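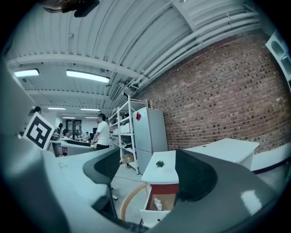
Hand-held gripper vs. remote arm for the drawer task

Posted in February by Kieran Lambert
Filed under: Manipulation > Teaching by demonstration
Search this forum Go Advanced search

Kieran Lambert wrote:
We have to teach our arm one job: take a crumpled cloth out of an open drawer, put it on the desktop, close the drawer. I've been recording it two ways. One is walking up with the hand-held gripper and doing it myself. The other is driving the arm from the Drindetti remote station.

By hand I have 451 good demos. By remote I have far fewer, and each one takes up to 5 times as long. The remote ones replay better on the arm. Do I keep going with both or drop one?

wainwright_bench wrote:
Drop remote. You will never get enough of it. Variety matters more than clean paths, and you can't get variety at that speed.

tallow2 wrote:
Disagree. If the arm can't reach the pose your wrist was in, the demo is useless however fast you recorded it. I'd check how many of the 451 are reachable before recording any more.

Kieran Lambert wrote:
Fair. I ran the reach check on a batch after lunch and 15 failed, nearly all at the same point, where I turn my wrist under to get at the back of the drawer. The arm hits its joint limit there.

wainwright_bench wrote:
So stop turning your wrist under. That's an operator problem. Come in from above.

tallow2 wrote:
From above you lose sight of the cloth behind your own fingers. What does the camera get when you're lined up?

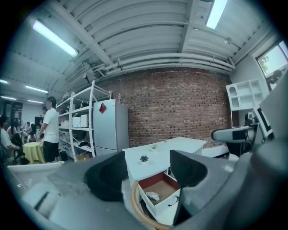

Kieran Lambert wrote:
Tracking has been fine, so I don't think the view is what's holding me back. My worry is the approach. I start a few steps out and walk in, and the arm is bolted down and can't do that. In a view like this one the drawer is already open with the white item inside, but there's a thin black cable in there with it, near the right side. I've had the fingers close on both at once. Should those runs be thrown out or labeled?

tallow2 wrote:
Label them. Throw out the walk-in, though. Trim each demo to the last part, where the gripper is within the arm's reach.

wainwright_bench wrote:
I'd throw out the cable grabs. If you keep them, it will learn to grab cables. We had that at Rilham with a tray of connectors and spent 2 weeks getting it back out.

tallow2 wrote:
Only if you train on them as successes. We keep failures in a separate set and use them to test the success detector.

flundent_user wrote:
Does the Flundent trimming script work for this? It cuts by distance to the base if you give it a base pose.

Kieran Lambert wrote:
It does if the start pose is logged. Mine is on most of them. I'll trim those, label the cable runs and redo the bad wrist ones from above. Keeping remote for closing the drawer, because I push too hard by hand and the arm faults when it copies me.

wainwright_bench wrote:
Still think you're wasting your time on remote, but post the replay numbers when you have them.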